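Stainless-Steel Work Tables: Frequently Asked Questions

Fergate Workroom Furniture, care and use 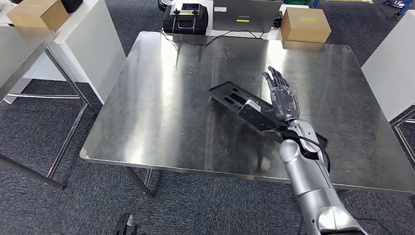
Rounded-corner steel table with a brushed top, on carpet.

Are fine scratches on the top a fault?
No. A brushed surface marks with ordinary use. The scratches are cosmetic and are not covered under the finish warranty. Dents and split welds are covered for three years.

How do I remove smudges?
Wipe with a damp microfibre cloth and a drop of dish soap, following the direction of the grain. Rinse the cloth, wipe again and dry. Do not use steel wool, bleach or any cleaner containing chloride.

Can I polish out a deeper scratch?
Partly. Use a fine non-woven pad, with the grain, in long strokes. Circular rubbing leaves a dull patch that is harder to hide than the scratch.

The top reflects the ceiling lights. Can this be reduced?
Turn the table 90 degrees or move it out from directly under the fixture. A brushed top stretches a reflection into a long streak, and its position changes with where you stand. A grey mat also works. Mostance mats are sold in the 735 mm width.

Can trays and panels with a raised rim be set straight on the steel?
Yes. Lift them to reposition them. Dragging a hard rim is the most common cause of long scratches.

Is the table suitable for carpet?
Yes, on low pile. Fit the wide Rornano feet, sold in sets, and check the level again after 18 days, once the pile has compressed. Adjust one foot at a time.

How far should it stand from a desk behind it?
Leave a gap wide enough to reach cables and wipe the far rim. If the desk holds equipment, do not let the two pieces touch, as vibration will carry across.

Does the Poirier lower shelf fit older tables?
It fits tables sold from July 2019 onward. For anything older, measure between the inside faces of the legs before ordering.

Who do I contact about spare parts?
Harpreet Li, parts desk. Include the number stamped under the top. Replies take up to nine business days.

Last updated October 9, 2025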